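Iltis hand gripper kit from Villmont - review after one winter of use

Posted Sunday, March 10, 2019

I bought the Iltis kit in the autumn, when my home robot arm was already standing on its plate and moving more or less where I told it. What I was missing was a good way to teach it. I had tried to write the movements by numbers, and I had tried to push the arm with my hands while the motors were free, and both ways are slow and unpleasant. With a hand gripper you do the task yourself, holding the same jaws that the arm will have, and the computer keeps the recording. I had read a lot about this method and wanted to try it with my own kitchen things.

The kit is sold single or as a pair. I took the pair, which was maybe too ambitious for the beginning, but I do not regret it. My project is simple to describe. I want the arm to clear the table after a meal: plates, small bowls, a glass, a cloth. I am not a professional. I repair office machines for my work, so I am used to small screws and to manuals which were translated in a hurry.

What comes in the box

For each gripper you receive the black frame in several pieces, the two jaws, the pads, a trigger with its spring, a linkage of metal rods, a bracket for the camera and one bag with all screws mixed together. The camera itself is not included, and this is written on the shop page only near the bottom. I had one already. A friend from our shared workshop, Aminu Akinola, ordered the same kit one week after me and was not so lucky, he had to wait for his camera until after the New Year.

The printed manual is thin. It shows the steps with drawings and very few words, and most drawings are good. The exception is the page with the linkage, where the left rod and the right rod look identical but are not. One has a small mark near the hole. If you exchange them, the jaws still close, only they close a little to one side, and you will look for the mistake in the software for two evenings as I did.

Building it

I built the first gripper on the kitchen counter and the second one in the workshop, and I recommend the workshop. You need a small hex driver, a flat file and good light. The plastic pieces have a little extra material on the inner edges and it has to come off before the rods will move freely. After filing, everything fits well. I would even say it fits better than what I print myself, and my printer is not bad.

The screws go directly into the plastic in four places on each frame. I do not like this. For a toy it is fine, but a gripper is opened many times when you adjust it, and the plastic does not hold a thread forever. In April of last year I built another tool in the same way and had to replace half of it. So this time I put brass inserts in from the beginning. It costs you one evening and a soldering iron with the right tip. Villmont should include them, in my opinion, also if the price would go up a little.

The spring in the trigger is strong. In the first week my hand was tired after a short session. Aminu has bigger hands and says that he does not feel it. I changed the spring for a softer one from a drawer in the workshop and now I can work a whole evening. With the soft spring the jaws open a bit slower, you must wait for them at the end of each movement, but I learned this quickly.

The pads

The blue pads are the best part of the kit, and I want to write more about them. They have a dense diamond pattern over the inner face of the jaw, and they hold smooth dishes much better than I expected. Before this I used pieces of bicycle tube glued on wood, and later the flat foam pads from Sistau. The foam was good with cloth and bad with everything that has a glaze. A plate would turn slowly in the jaws and then you had to catch it with the other hand.

With the diamond pattern a flat plate stays in the position in which you took it. I hold it by the rim, one jaw under and one over, and lift. A small bowl is also easy. The hardest object in my set is a dinner plate with a low rim which lies flat on the table, there is almost no place for the lower jaw to go under it. I need to pull the plate to the table edge first. A robot must learn the same trick, and so I record it many times.

They collect dust and crumbs in the pattern. Wash them with dish soap and a toothbrush, dry them, and the grip comes back. After more than 500 lifts the pattern on my first pair is still clear, only one corner became a little round where it touches the table.
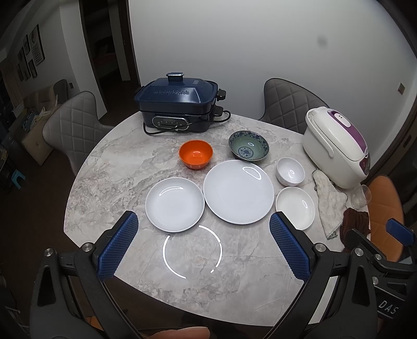
Wendy Fothergill wrote to me, after I showed the first results in our group, that I make the task too difficult for a beginner. In her opinion one should start with a single object on an empty table, in always the same light, and add the second object only when the arm succeeds with the first. She also asked why I do not take plastic dishes, as they do not break.

I thought about it for some days. She is right about the order, and I did go back and make a set of recordings with only one bowl. About the plastic I do not agree. Our plates are ceramic and they will be ceramic also when the robot is finished. The weight is different, the sound is different, and light plastic moves away when the jaw touches it, so you learn a careful movement that you do not need later. I work over the dining table, which has a top with a marble pattern and is not very forgiving, and until now I broke one saucer. The multi-cooker and the rice cooker stay on the table during the recordings too. They live there, and the arm has to learn to go past them.

Recording with it

The camera bracket puts the camera behind the jaws and looks forward between them. The angle is well chosen. You see both pads and enough of the table in front. There is one thing to watch: your own fingers. When I hold the grip in the way that is natural for me, a fingertip comes into the bottom of the picture. I tried to hold my hand lower and after ten minutes I forget it again. For my training it did no harm that I can measure, but a small plastic shield at this place would be welcome.

With two grippers, the second one is often in the view of the first. This is normal in two-hand work and I leave these recordings in the set.

Over the winter I made 1,935 recordings in total. After sorting, 1,529 were good enough to keep. Most of the rejected ones are my fault: I started too early, or the cable pulled on my sleeve, or the telephone rang. A smaller part is the fault of the linkage before I corrected the rods. I mention this so that other people do not throw away the kit after a bad first week. The good recordings came mostly in the second half, when my movements became quiet and I stopped correcting in the air.

The cable is a weak point. It leaves the frame on the right side, near the place where my thumb rests, without any strain relief. I put a small loop with a cable tie there. Shanti Goel uses a longer cable and leads it up to the elbow with a strap, and she is happy with it. I tried her way for one evening and found it warm and a little annoying, but for bigger movements it is surely the better solution.

Software

Villmont gives a small program for calibration and nothing more. You show the camera a printed pattern, close and open the jaws when it asks, and it writes a file. It works on my old laptop. The messages are not always clear. "Range not found" means in reality that you did not open the jaws completely, and I needed the forum to understand it. For the recording itself you have to bring your own tool. If you never did this before, plan time for it, or find somebody in your workshop who did.

Compared with the Mapplebeck

Before buying I borrowed the Mapplebeck gripper from Freya Bellamy for two weekends, so I can compare a little. The Mapplebeck comes assembled, it is heavier and feels more solid in the hand. Its jaws are wider and they are better for boxes and bottles. For flat dishes they are too thick, I could not get under a plate with them at all. You also cannot open it without breaking a seal, and for a person like me who wants to change the spring, this decides the matter.

Mervyn Haslam runs his with the Mapplebeck jaws on an Iltis frame, with an adapter that he printed. I saw it and it closes nicely. I did not ask him for the file yet.

What I like
The pads, with all kinds of dishes
Thin jaws, they go under a low rim
Everything can be opened and repaired
The camera angle

What I do not like
Screws directly in plastic
The page about the linkage
Spring too strong for a normal hand
No strain relief on the cable
Camera not included, and this is said too quietly

Price and service

I will not write the price, as it changed two times since I ordered. The pair is cheaper than two singles. One rod in my second kit was bent when it came. I sent a message with a photo, and a new rod arrived in 5 days without discussion.

Would I buy it again? Yes, the pair again, and the brass inserts in the same order. I give it four stars. The arm can now take a bowl from the table and put it on the tray in most attempts, with my recordings as the only teacher. The plates are not so far yet. When the new jaws for the arm itself are mounted I will add a note under this review.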